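Sun 17 March

Second arm went live at Lultutus. Sorting into the teal bins is now shared between the cell and one operator seated at the far table. Target is 50 parts per run.
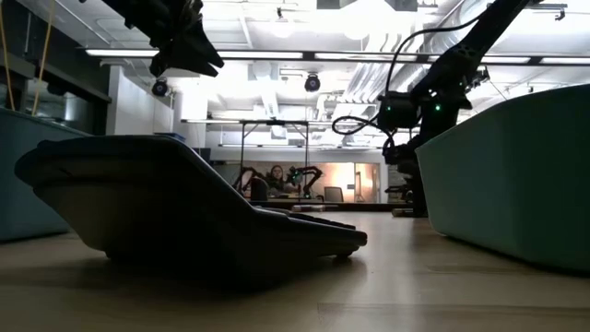 Wilfredo Tan thinks the job has become mostly waiting, and he would like the waiting counted as work. Break rota moves from 5 people to 2 in September. No decision on retraining.

Comments (2)
Mosum: Same at our plant. My wrists are better, my shifts are shorter.
H. Shehata: Who clears jams?

Recent
Shift notes, Siliņa line
Gripper pads

Contact | Back to top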